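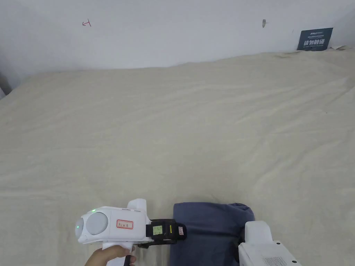

Can you teach a two-arm setup to fold a T-shirt with grippers you built yourself?
You can get a good part of the way. Ours handles the hem and the first fold. Sleeves are still a mess.

Build log for Kovano, our shared workshop project. Started in July, now on version 4 of the jaws. The plan is to record people folding with hand-held grippers, then train the arms on that.

Housings are printed in white. Jaw links are black, held with hex socket bolts so we can swap them in a few minutes. We went through a lot of jaw shapes before these.

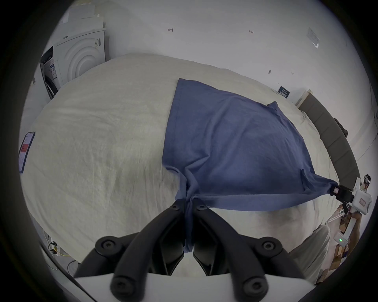

Blue T-shirt, two grippers, one hem.

Thin cotton is the hard part. Squeeze too lightly and the hem slides out. Squeeze too hard and the jaws leave a crease that the next fold follows. We settled on a softer spring from Lacson.
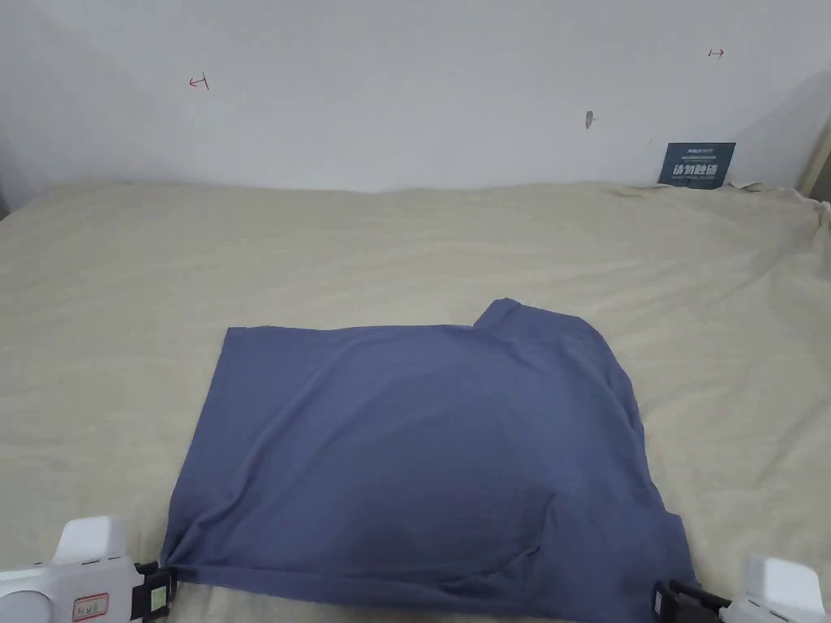

Then both hands have to move at the same speed. If one side leads, the shirt skews and you start over. We throw those runs out. 2317 recorded so far, around 1000 worth keeping.

Next job is syncing the gripper cameras with the head camera. They drift apart on long runs. The Cilteck board fixed most of it, but I still check every file by hand.
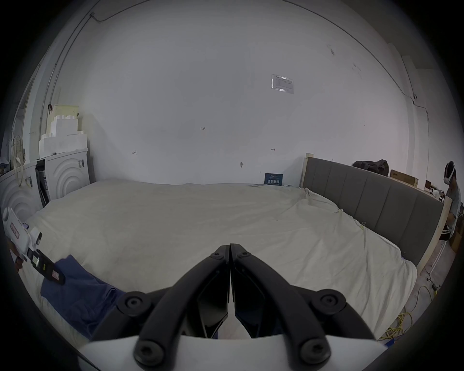

Cable management is next on the list. The recording gear works fine, but every new part brings another lead. The yellow cables are in a tangle on the concrete floor by the bed, and I want them up along the wall before we add anything else.

Jaw files go up once version 5 holds a sleeve. Wed 1 August was the target and we missed it.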